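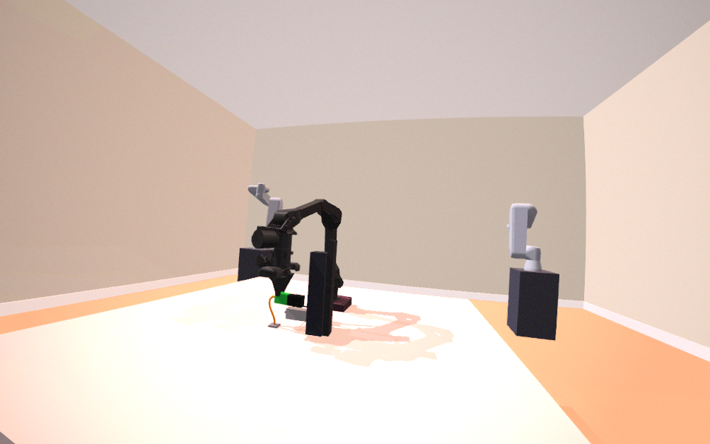
Wimham Football Club
Minutes of the general meeting, January

Print this page | E-mail this page
3 comments | 8 shares

The chair opened the meeting at 7:05 p.m. A quorum was present. Apologies were received from the under-16 coach and the ground manager.

1. Previous minutes
Accepted with one correction: under item 4, "away dressing room" should read "officials' room". No other matters arising.

2. Finance
The operating account stood at $1,761 after payment of the league affiliation fee. The invoice for line marking paint is outstanding and will be paid this month. Members asked whether the bar float is included in the balance. It is not.

3. Registrations
Registrations received to date: 125 across all grades, of which 57 are juniors. Six senior players have not returned the medical form and may not train until it is received. Two transfers from Pamville are awaiting clearance. The registrar will send the clearance numbers to the league secretary.

4. Fixtures
The draft draw was tabled. The club has 11 home games. The round 4 match against Sendolia clashes with the junior carnival on the main oval. Options discussed:
- move the reserves to a 10:30 a.m. start
- play the reserves on the second oval
- ask Sendolia to swap home and away dates
Moved and seconded that the secretary write to Sendolia about a swap, with the earlier start as the fallback. Carried, two against.

5. Ground and facilities
a) The northeast light tower has two lamps out. Training will stay at the south end until they are replaced.
b) Goal post padding on the second oval does not meet the league height rule. New covers to be priced.
c) Irrigation timer reset to run from 4:00 a.m. Station 3 has low pressure and the valve will be checked.

6. Uniforms
Husar has quoted for senior guernseys in the current pattern. The quote covers numbering but excludes freight. Moved that it be accepted subject to a sample being seen. Carried. Juniors will use the existing set for another season.

7. General business
The gate roster has gaps in rounds 2, 5 and 9. The scoreboard key is missing; anyone holding it is to return it to the canteen. A request to bring dogs inside the boundary fence on match days was declined.

Next meeting: February, 7:00 p.m., clubrooms. Items for the agenda to the secretary one week before.

Meeting closed at 8:40 p.m.

E-mail this page | Print this page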